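Week 2 notes, Intro to Geology (metamorphic rocks)

Okay, so last time we left limestone buried deep and getting squeezed. Today it becomes marble! Heat and pressure make the calcite grains regrow and lock together.
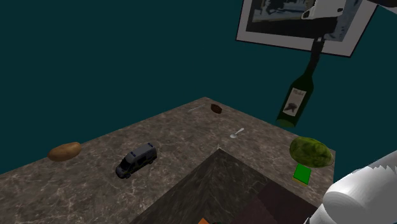
Quick vocab, since Maksym asked: *foliated* means the minerals line up in layers (slate, schist). Marble usually doesn't do that.

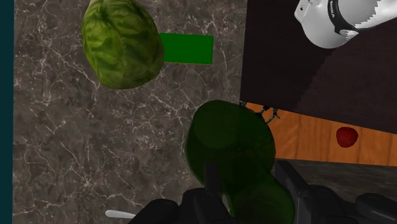
Veins are my favorite part, and they'll be on the quiz. In real stone, fluid seeps into a crack and leaves minerals behind. Look at how the pale lines branch like lightning on the dark countertop with the cabbage (or lettuce?) on it, and sketch that pattern in your notebook. Read up to page 25 for Monday.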